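Paper bench notebook, Tuesday

Started just after lunch with the window side of the room still bright, which I love for paper work. The job today was the green stock for the Curumia folders. I've been itching to get to it all week! The oak table is cleared down to the wood now and it makes the whole room feel twice as big.

Stock on hand before I started: 346 sheets of the pale green, 341 once I'd pulled the ones with bruised corners. The Curumia order is 200, so we have plenty to play with and I'd like to use the spare for the small Zarier booklets. Everyone should come and feel this stuff before it goes. It creases so well along the grain and hardly cracks at all on the outside of the fold.

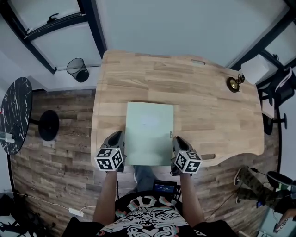
Squaring up is the part I always want to rush and shouldn't. The table has that wavy outline, so there's no straight edge to line anything up with, and I've gone over to using the plank seams as my guide. Having the green piece close to the near edge, more or less in the middle, means I can lean over it and look straight down. The label goes at the right, halfway up the side, and I'm keeping it there for the whole run so the stack reads the same way from top to bottom. (The Sikura batch had them both ways round and sorting that out took me a whole afternoon.)

Folding order, for whoever picks this up next:

1. Check the grain. Bend the sheet lightly both ways and go with the direction that gives more easily. I've penciled an arrow on the top sheet of each pack.

2. Lay a clean sheet of white paper down first and work on top of it. Any dust on the oak shows up on the green right away, and white paper is cheap. Swap it when it gets gray.

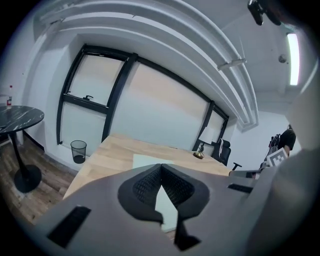 3. Score once, firmly, then fold away from the score. Two light passes gave me a fuzzy line on the test pieces. One good pass is so much nicer, really crisp, and it's quicker too.

4. Press under the flat weights. I gave the first lot an hour and they still wanted to spring open a bit. Second lot is going overnight.

5. Jog and stack, labels to the right, then trim. Don't trim before pressing! I did 2 that way as a test and the edges crept.

Table notes while I'm at it. The oval slot through the top is handy for a cord but it swallows pencils, so keep small things to the other end. I like the little lamp with the white shade where it stands, well away from the work, and the brass base looks lovely on the pale oak.

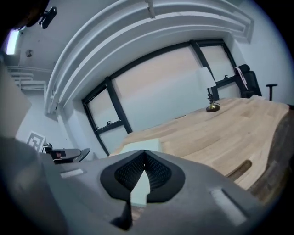 Still to do

Ask Demchenko if they can match this green in a heavier weight. Their last swatch was close but a shade too blue for my eye.

Try the same fold on the cream offcuts.

New blade in the trimmer before Zarier.

Overnight stack is under the weights, left-hand pile is the one to check first.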